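Put the Ward Money Back Where People Can See It

Every election season in Istley, the candidates for council promise roads. They promise them in the market, at the church harvest and on the radio. After the vote, the road money goes into the general works account at the district office in Grirnlow, and from then on no resident can say what became of it.

I think the ward allocation should be returned to the wards, with the spending list posted in public every quarter. This used to be normal. Under the old district rules, each of the 19 wards had its own line in the budget, and the councilor had to sign for it. When the line ran out, people knew whom to ask. The rules were changed to save on paperwork, and the paperwork was the only part that protected us.

The defenders of the present system say that small wards waste money on small jobs. Pooling lets the district buy in bulk and do serious work, like the bridge at Flukness. I will grant them the bridge. It is a good bridge and traders use it daily. But 13 wards have had no works of any kind in the life of this council, and they paid into the same pool. A farmer in Bangera does not cross at Flukness. He needs the culvert below the school fixed, a job priced at 4,000 two budgets ago and still undone.

There is also the matter of the meetings. The works session is held on a Wednesday at 10 in the morning, in Grirnlow, when most working people cannot come. The minutes are kept in the clerk's office and may be read on request. I requested them in November. I was given two pages, neither of which named a ward or a contractor. 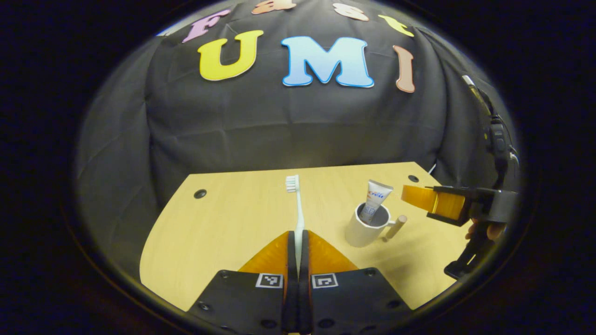 A council that wanted to be trusted would hold that session in the evening and move it from town to town. It would nail the list of jobs to the door of every ward office - the price, the contractor, the date due. None of this needs a new law. The chairman can order it with a letter.

Some of my friends say the answer is to vote the whole council out. Maybe so, and a few of them have earned it. But new members will find the same pooled account waiting for them, and the same closed file. I would ask anyone who comes to Istley for votes this time whether they will bring back the ward line, and I would want the answer in writing before the campaign ends.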